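Stage rain: pumps, trays and drainage
22 Oct 2011

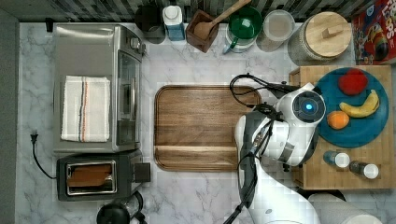

What does a touring production need before it can put rain on a stage? A tray, a pump, a heater and a way to get the water out again, according to the head of water effects at Ditora, which built the rain rig for the current tour of Yuan.

The tray comes first. "People ask about the rain bars, but the floor decides everything," he said. The Yuan tray holds 3000 liters when full and is never run that way. It is laid in sections with a liner in one piece, and the deck sits above it with gaps between the boards. The fall across the tray is slight, with the sump upstage left.

Water is pumped from the sump through a filter to the bars. There are 2 pumps, one running and one on standby, both Wallex units. "We change over every week so the spare doesn't sit. A pump that hasn't turned since May is not a spare."

Drop size is set by the holes in the bar and by pressure. Fine holes give a mist that drifts into the wings and shows poorly under front light. Larger holes give a heavier drop that falls straight and reads well when lit from behind. The Yuan bars have 83 holes each, drilled in two staggered rows. "One row looks like a bead curtain. With two you get some depth."

Stopping the rain is harder than starting it. Each bar drains back through a valve at its low end, and even so there is dripping. At the Sturley, where the tour opened, the crew added a gutter on a short track that slides under the bars once the cue ends. It now travels with the show.

The water is heated and treated, and it is tested before each performance. The rain cue lasts 20 minutes, long enough for a cold actor to become a serious problem.

Asked about electrics, he was brief. Everything at deck level runs on low voltage, and all supplies to the rig have residual current protection. Radio mic packs are bagged and worn high on the back. "We still lose one now and then – usually the connector."

Get-out starts with draining the tray, and the venue has to confirm in advance which drain can be used.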